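Filed under: QA basics, Flaky tests

Quarantining a flaky test without losing it

Test passes, fails, passes again, no code changed. Don't delete it and don't just hit rerun. Do this.

First, prove it's flaky. Run it 34 times on the same commit, same machine. One failure is enough. Save the logs before the runner wipes them.

Open a ticket. Ours was 2255, raised by Kayode Olaniyan after a bad Sunday build on Restby. Put in the test name, the error and the commit. Nothing else needed yet.

Tag the test "quarantine" and exclude that tag from the main job. Then add a second job that runs only the tagged ones, set so it cant block a merge.

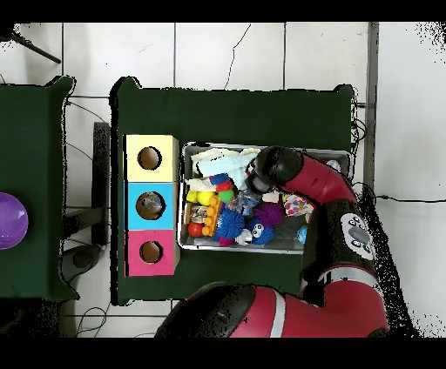 Should quarantined tests still run on every commit?
Nightly is fine for most teams. Every commit if the suite's short and you want more failures to look at.

Now the actual fix. Usual suspects: fixed sleeps, shared test data, test order, clocks and time zones. Swap sleeps for a wait on a real condition. Give each test its own user and its own records.

Rerun the lot, 34 again. All green, take the tag off and close the ticket. Still red after 8 days, rewrite it or bin it, and tell whoever owns the feature wich one you did.

Last updated: December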